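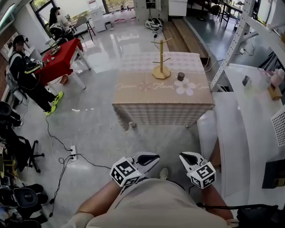
Gingham cloth and a flower mat.

The Owl at Rirkow

By the time I heard about the owl it had already been heard by 14 people, if you believed the postmaster, and I have never found a reason to.

"A scops owl," said Oliwia Głowacki, leaning on my gate. "Down by the Lis. Zbigniew found it."

"Zbigniew Jasińska found a wolf two winters ago."

"That was a big dog. He admitted that."

He had admitted it after the dog's owner came round. I went on tying up beans. Oliwia stayed where she was, and I could see I was expected to be pleased. I had kept the bird notes for our end of the valley for most of my adult life, and I suppose people thought a new owl would be like a birthday to me. But I had thrown out more records than I had kept. Every spring somebody saw an eagle and every spring it was the same buzzard.

"Has anyone laid eyes on it?" I asked.

"It's an owl. It's dark."

"Has anyone looked for it in the day?"

She picked a bit of moss off the gate post. "He has a recording," she said.

The recording lasted a few seconds and most of it was Zbigniew breathing. He played it to me in his kitchen with the telephone held flat on his palm like something he'd rescued. Under the breathing there was a single note, soft and rather sweet, then a gap, then the same note again.

"Well?" he said.

"It's a note."

"Truvia says scops owl." He turned the screen round. Truvia was a thing he had on the telephone which listened to noises and told you what they were. It had a small green picture of an owl and beside it the figure 100, with a percentage sign. "You can't get higher than that."

"What did it say about your kettle?"

He looked hurt. It had come out in the post office that Truvia thought his kettle was a swift.

"That was the old version," he said.

I told him there was another animal that made a noise like that, and that it was a toad. Midwife toads sit in walls and under stones and call at night, one small clear note at a time, and better ears than his had been taken in by them. I said it kindly, I thought. He put the telephone in his shirt pocket and buttoned it down.

"We've no toads like that here," he said.

"We've no owls like that here either."

"An owl can fly in."

It was a fair point and I was annoyed he'd made it.

We went down that night, the three of us. It was May and still cold after sunset, and the path along the Lis was all nettles on one side. Oliwia brought a flask. Zbigniew brought a lamp called a Zirkitz, bought by post, which was meant to light up a field from one end to the other without bothering the animals. I asked him how the makers knew the animals weren't bothered. He said it was on the box.

We stood behind the old pump house for 40 minutes and heard a moorhen, a lorry and Oliwia's stomach. The stars were very good. I had begun to arrange what I would say on the walk home, and I had got it quite short and almost generous, when the note came from over the water.

It was much better than the recording. I'll say that. It was round and clear and it came again after a gap, and then again, and I found I was holding my breath so as not to miss the next.

"There," whispered Zbigniew.

"It's low," I said. "It's coming from low down."

"It's coming from the poplar."

"There's a wall under the poplar."

"Be quiet, both of you," said Oliwia.

A toad won't fly and an owl won't, as a rule, sit in the bottom of a wall. All we had to do was get nearer. The footbridge had been shut since the floods, so we went round by the ford, which took a good while in the dark, and every time we stopped it was calling, always the one note, never in any hurry. Zbigniew walked in front with the lamp turned off. I had asked him to keep it off. I had asked more than once.

When we were close enough to see the shape of the poplar against the sky I would have sworn it was in the wall. I was certain of it. I put my hand on Oliwia's sleeve and pointed to the stones, and she shook her head and pointed up. We stood there like two people giving directions.

Then Zbigniew switched on the Zirkitz.

It certainly lit the field. It lit the poplar and the wall and the pump house on the far bank, and a row of sheep with green eyes. The calling stopped. Nothing flew and nothing hopped. He swung the beam up through the leaves and down again, very fast, saying "Where? Where?" as if we were keeping it from him.

"Off," said Oliwia, and he turned it off, and then none of us could see anything whatever.

We waited until 2 in the morning. It didn't start again. On the way back Zbigniew said he was sorry, and later on he said he thought he had seen a wing, and by the ford it was the wing and some of the head. I let him talk. My feet were soaked.

In the morning I went back by myself. I looked under the poplar for droppings and for pellets and found what sheep leave. I took a few loose stones out of the wall and put them back the way they'd been, and there was a woodlouse or two and a snail. No toad. It proved very little. There was plenty of wall I couldn't get into without pulling it down, and an owl that size could have been sitting over my hat.

Oliwia was at the gate again when I got home.

"What have you put in the book?" she said.

"Nothing yet."

"He'll ask."

"I know he'll ask."

She followed me in and sat down while I found the pencil. I wrote the place and the hour, and then I wrote: single note, repeated, heard well by three. Caller not seen. She read it upside down.

"You could put owl with a question mark," she said.

"I could put toad with a question mark."

"You don't think it's a toad."

I said I didn't think anything, I hadn't seen it. She drank her tea. Outside somebody was going past with a barrow that squeaked, one squeak to each turn of the wheel, and I saw her listen to it, and then look to see whether I was listening too.

I was back behind the pump house at ten that night. Zbigniew was already there. He had left the lamp at home, he said, and he moved over to make room for me on the step.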